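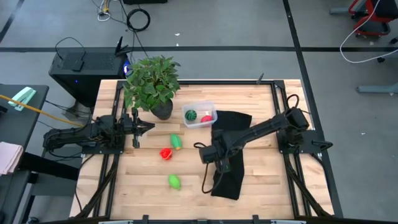
The Big Table at Plonddale
Posted 26/05/2023 by Mbali Hlongwane

Welcome to the table page, which several of you have been asking me for since April and which I kept putting off until I had finished the back shelves (they're finished, more or less, apart from the one with the string and the paint lids). It's a short page, so bring a cup of tea and don't expect too much in the way of grand design. I just like this table very much, and I like the odd mix of things that lives on it.

The top is butcher block, nice and pale, and I have grown fussier about it than I ever was about any table at home. I oiled it 2 times over the spring, with a good long wait in between, and Pieter Matlala lent me his old sanding block for the corner where someone had set down a mug. You do have to go with the grain and you do have to be patient, and I am only good at one of those.

On the table: a leafy plant in a dark gray pot, a clear tub with a red ball and a stripy green one that looks like a little watermelon, a black cloth, and a few toy vegetables that haven't found a home yet.

The plant is my favorite, and I'll admit that I fuss over it. Those big leaves like to spread themselves out past the back of the table, and every so often I give the pot a quarter turn and wipe the leaves with a damp rag. Busisiwe Oosthuizen wants a cutting, and she shall have one as soon as I work up the courage to take the scissors to it!

I'm very fond of see-through tubs for small round things. Before we had them, everything went into one deep basket and you had to tip the whole lot out to find a ball, and then of course you spent the next while crawling after it. With a clear one you can see what you've got from across the room. I'd like a few more in the same size, if anybody spots them on sale.

The black cloth shows every speck of lint, as black cloths will, but it washes beautifully and I wouldn't swap it. I fold it lengthwise first and then over again, and Domingo Zapata rolls his, and we have agreed to leave it at that.

As for the toy vegetables, they're meant to have a tub of their own. My plan is to keep them apart from the balls, although a watermelon ball does make the sorting a bit of a puzzle. Mbali Rampersad thinks it belongs with the vegetables, being nearly a food. I think it's a ball. We may have to write it on the label.

Next on my list is the shelf under the window, which needs a good scrub and a fresh liner, and then I'd like to get to the drawer of odds and ends that came over from Mokgethi. I'll put up a page for that one when I can get it to close.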